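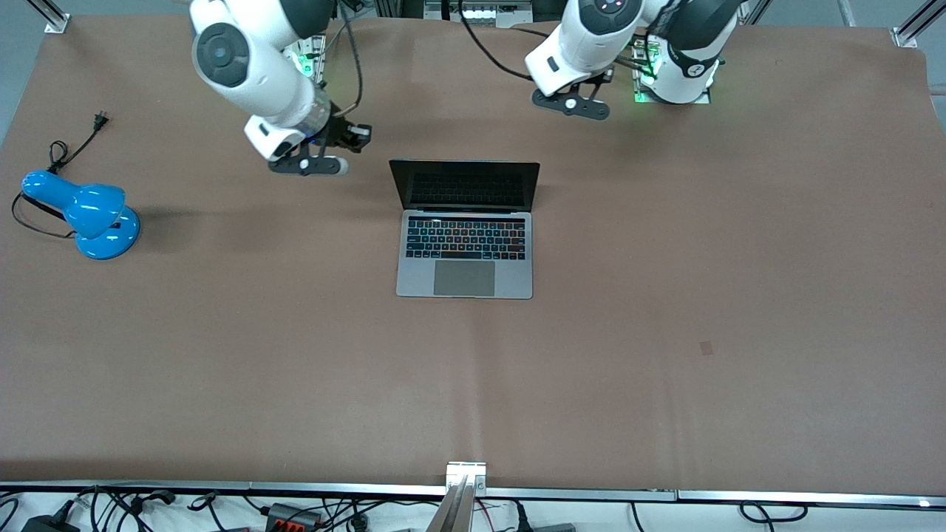

Laptop and desk lamp on the large table at Porkora, Hendriks Building, Pokgate

About Porkora

Porkora is a translation office in Pokgate. We translate letters, certificates, contracts, school papers, medical papers and instruction booklets, and we help people to write in English when English is not their first language. We work mostly with Persian, Tamil, Sinhala, Dutch and English. For other languages we ask colleagues whom we know well, and we tell you the name of the colleague before the work starts.

We are a small office and we wish to stay one. When you telephone, you will speak with a person who can open your file and answer you.

How we began

The office was started by Gholamreza Kordestani, who had translated for many years in the evenings while he worked during the day in the accounts department of a shipping agent. At that time people came to his kitchen with their papers. His wife made tea, and the papers were laid between the tea glasses, which she did not find a good system. In the second winter he rented one room above a shoe repair shop in Market Lane and put a card in the window. The first job that came through the card was a birth certificate of one page. The second was the complete service book of a tractor.

Karthik Ranasinghe came to us as a customer. He needed his engineering diploma in English, and he found a mistake in our first version: we had used the word for a welded joint where it should have been a riveted one. Gholamreza corrected it, did not charge him, and asked if he would look at a few other technical pages. He looked at a few, and then at a great many. Today he is a partner in the company and is responsible for all technical work.

We moved to the Hendriks Building when the stairs in Market Lane became a problem for some of our older customers. The new rooms are on the ground floor, behind the courtyard. There is a waiting room with a window to the court, a work room, and a small room with a door that closes, for people who want to discuss something private.

What we do

Personal documents. Birth, marriage and divorce certificates, school reports, driving licences, references from former employers. These are our daily bread. Most of them are short, but they must be exact in every place name and every date, and we take the same care with a single page as with a book. If a date in your document is from the Persian calendar, we give both dates, with a note.

Letters. Many people come with a letter they have received and do not fully understand – from a landlord, an insurer, a school. We translate it, and if you wish we help you to answer it. You decide what the answer says. We see to it that it is said clearly and politely.

Technical texts. Booklets, parts lists, safety sheets and tender papers. Karthik reads each of them before it leaves the office. For one customer, the pump maker Plastum, we have kept a word list in four languages for a long time now. It has 828 entries, and the customer's own fitters use it when they telephone with each other across borders. The entry about seals has been changed more often than any other, and we believe it is now correct.

Reading and correcting. If you have written your text in English yourself, we can read it and correct it. We leave your own way of speaking in it. A student's letter should still sound like the student.

We do not translate in court, and we do not give legal advice. If a document needs a solicitor, we say so at the first meeting.

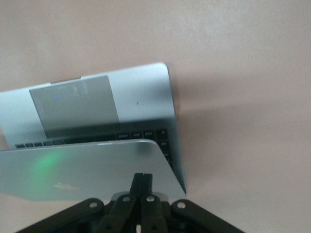 Half-open laptop with its trackpad showing

How we work

Each text is translated by one person and read by a second one. The second reader has the original beside the translation and goes through it line by line. After this the translator reads the English once more without looking at the original, preferably on the next morning. We have tried to leave out this last step in busy weeks and we were not happy with the result, so now we do not leave it out any more.

We use computers, naturally, and we use dictionaries on the screen. But we also have a wall of paper dictionaries, some of them older than the youngest of our translators, and there are words which we find only there. The Dutch dictionary of waterways terms was a gift from a retired lock keeper. If you are a student, you may come and use the shelves free of charge in the afternoon, when the small room is not taken.

Names are a subject where we spend much time. A family can have its name spelled in three ways on three papers, and each office has written it as it heard it. We always ask you how you write your name yourself, and then we look at how it is written in your passport. If these are different, we talk about it with you before we write anything.

Your papers are kept in a locked cabinet while we work on them and go back to you by hand or by registered post. Electronic copies are deleted after one year, or earlier if you ask us.

Prices and time

For personal documents there is a fixed price per page, which hangs in the waiting room and which we will also tell you by telephone. For longer texts we count the words of the original and make an offer in writing. The offer is free and you are not obliged to accept it. A normal certificate is ready in two working days. March is our busiest month, when the applications for schools and universities must go out, and then we ask for four working days and for some patience.

If the translation is needed faster, please say it at the beginning. Sometimes it is possible. When it is not possible we will tell you so directly, and we can give you the address of another office.

The reading evening

One evening in the month, at seven o'clock, the waiting room becomes a reading room. Somebody brings a poem, a short story or an old letter in their own language and reads it aloud, and afterwards we try together to put it into English. It goes slowly. A poem of eight lines once needed the whole evening, and we went home without agreement about the last word, which was something between "longing" and "being late". Everybody is welcome, also people who have only one language. We have kept the English versions in a folder from the first evening on, 105 texts until now, and Gholamreza would like to print a selection of them one day. Karthik thinks that first the question of the last word must be settled.

Who we work for

Last year 334 customers came to us, nearly all of them private persons. The others were small companies, two schools, a museum of local history and a choir which wanted to know what it was singing. Many of our customers were sent by a cousin or a neighbour, and we are thankful for this, as we do very little advertising.

Working with us

From time to time we look for second readers, above all for Tamil and Dutch. You do not need to have a diploma in translation, but you should read with great care and not be offended when your work is corrected, as ours is also corrected. New readers begin with a paid trial text, which we discuss with you afterwards. Please write us a letter by hand or by e-mail, in whichever of your languages you like best, and tell us what you have read lately.

Visiting us

The office is open from nine in the morning until half past five, with a pause between one and two. You can come without an appointment for short documents. For letters and longer texts it is better to telephone before, so that the right person has time for you. Enter through the courtyard of the Hendriks Building, pass the bicycle stands and take the green door. The bell is quiet, please press it for a long moment.

Bring the original document if you have it, and your passport for the spelling of your name.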